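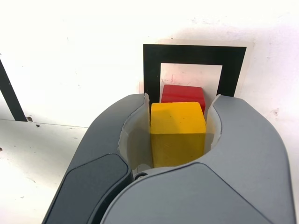 Robotics Workshop, Unit 2: Grasping and placing blocks
Course notes, P. Hoekstra
Revised 2020-11-22

What you need to have done first

You should have finished Unit 1 and be able to start the arm, home it and stop it without looking at the sheet. If your pair has not been signed off on the stop button, see Pieter Hoekstra before the session.

The task

Pick up the yellow block, lift it clear of the table, carry it to the drop point and set it down flat. Then do the same with the red block. You have 11 attempts per pair. Every attempt goes in the log, including the ones you would like to forget.

Lining up the approach

Most missed grasps in September came from a poor approach, and very few from the grip itself. Bring the gripper in with the fingers open and the block midway between them. Stop when the block is well inside the opening, then close. If you close too early the tips push the block away and you have to start again.

When the blocks stand one behind the other, take the nearer one first. The camera on the wrist sees only part of the block behind, so any position you get for it at that stage is a guess. Measure it again once the front block has gone.

Using the wall marker

The square marker with the black border gives the arm a fixed point to measure from. The Trinier software looks for all four corners. If a finger or a block covers the lower part, the reading is dropped and the last good one is kept. Take your reading from further back, before the final approach, and write down the value you used. Do not lean on the wall or move the card.

Settings

Open the Grarex panel and load the file called blocks_start. Set the closing speed to 200 and leave the force limit as it is. The closing value for one block should settle near the figure on your bench card. On bench 2 it is 262. A much lower value usually means the fingers have closed on air.

The liners

The pale pads inside the fingers do the gripping. They wear at the top edge first, and a little fraying is fine. Tell the demonstrator if a pad is lifting or has slid round – do not glue it yourself.

The log

For each attempt write the block colour, marker reading, closing value and result. Use these words for the result: held, slipped, missed, knocked. Anything else goes in the notes column.

Questions for the write-up

How far did your marker readings vary between attempts?
Which result came up most often, and what did you change after it?
Would your method still work if the blocks were touching side by side?

Hand in one write-up per pair, with the log attached. Cuypers, chapter 2, covers the geometry for the last question.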